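Benítez needs storytellers and story testers – spring round

We make short audio retellings of old legends and myths for people who commute, cook, fold socks, whatever. Eighteen episodes out so far. Next season is called Curora and it's all tales where somebody gets tricked by a gift. Boxes, rings, apples, cloaks, suspicious geese. We need help, quickly.

Two kinds of people wanted.

1. Writer-researchers (4 places, paid)

You take one legend, read every version you can get your hands on, and turn it into a script of nine minutes. Plain spoken English. No "lo and behold." We want to know where the story comes from, who changed it and when, and what the oldest version leaves out. Footnotes go in a separate file, not in the script – please, last season was a mess.

Good if you have: some Greek or Latin, or Norse, or Spanish, or anything really. A folklore or classics degree is fine but not required. Lamai Jaidee came to us from a tax office and wrote the best episode we have.

Pay is per finished script, half on the first draft, half when it's recorded. Rate goes out with the reply to your application. Remote, your own hours, one call a week at 4 pm. Cameras off is OK.
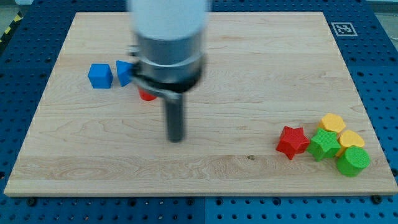 Scripts get two rounds of edits. First round is Seul-gi Bae, who checks facts and sources. Second is Miloslav Krajčí, who reads everything out loud and crosses out whatever he trips over. Don't take it personally. He crosses out a lot of his own as well.

2. Listeners for the test panel (78 places, small thank-you payment)

You hear rough cuts before anyone else and fill in a short form. Did you get lost, when did you get bored, who did you think was going to die. Takes an evening per episode, less if you type fast. You do not need to know anything about mythology, in fact we'd like plenty of people who slept through it in school.

Must be 18 or over, some of these stories are pretty grim. Must have headphones. We can't take anyone who worked on last season, sorry, and no family of the writers either.

How to apply

Writers: send one page (ONE) retelling any legend you like, for a listener who has never heard of it. Plus a list of the sources you used. Plus two lines about you. No résumé, we wont read it.

Listeners: just send your name, age, what you listen to now, and the last story that gave you a bad dream.

Put "Curora writer" or "Curora panel" in the subject line. Mail with no subject line ends up in the wrong pile and Amancay Acuña has to dig it out by hand. Contact form is on the Benítez page, link at the bottom, under the newsletter thing.

Deadline is the end of March, midnight. Writers hear back within two weeks, panel people a bit later becuase there are more of you.

Questions we keep getting

Can I apply for both? No, pick one.

Can I pitch my own legend? Yes – but the Zalholm bride and the Taten well are taken already. Sang Lương has both.

Do I have to record my own script? No. We have readers. If you'd like to try, say so in your mail and we'll send you a test page.

Do I keep my script? You keep the text, we keep the recording. Full terms come with the contract.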